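4.2 Does a hostile crowd cost the visiting team points?

Figure 1. Black serving tray with a round white lid resting on it.

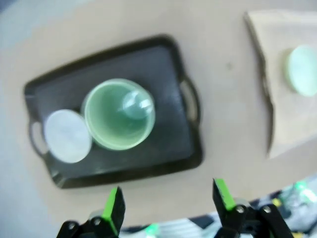 The claim we set out to test is an old one. Visiting players shoot worse, foul more and lose more often, and the usual story puts the blame on the noise and the insults coming from the stands. Coaches believe it, broadcasters repeat it every spring, and a fair number of published studies treat it as settled. We are less sure. Most of that work compares home and road results and then credits the crowd with whatever gap is left over. Travel, sleep, an unfamiliar floor and the referees are all sitting in the same gap.

Our data cover 3486 free throws taken by visiting players in the regional league over 7 seasons. We chose free throws for a plain reason: the clock is stopped, no defender is in the way, and the crowd has its best chance to get at the shooter. If abuse from the stands does what people say it does, it ought to show up at the line before it shows up anywhere else.

Each attempt was paired with a crowd rating taken from the game broadcast. Ratings ran from quiet to openly hostile, and a game was marked hostile only when chants aimed at a named visiting player could be heard on the audio. By that rule 42 games qualified. The arena at Gusaritz supplied more of them than any other building, and Zuston came second. We had expected Zuston to lead, given its reputation, but reputation and recorded sound do not match very well in this league.

The raw comparison leans the way the usual story says it should. Visitors made a slightly smaller share of their free throws in hostile games. Once we compared each player only with himself, most of that difference went away, and what remained was too small to tell apart from chance. The players sent to the line in hostile games were, on the whole, poorer shooters to begin with. Big men draw more fouls in rough games, and rough games are loud.

Duman reads the same numbers more kindly. In her earlier report on the Brollix audio ratings, Sevim Duman argued that the harm is limited to the closing minutes and gets washed out when whole games are pooled. We ran that split. The late-game drop is there, but it rests on very few attempts, and removing one player, the Gusaritz rival Şimşekoğlu, erases it. He missed often in that building. He also missed often in his own. A finding that depends on a single poor shooter is a thin thing to build a theory on.

Two cautions apply to our side as well. Broadcast sound is a weak stand-in for what a player hears on the floor, and a microphone hung near the home bench may miss the worst of it – or pick up only the worst of it. We also have no measure of what the abuse does to a player after the game, and a null result at the free throw line should not be read as a claim that it does no harm. Our question was about shooting.

The next section repeats the test for fouls called against the visiting team, where the referees enter the picture and the results are harder to wave away.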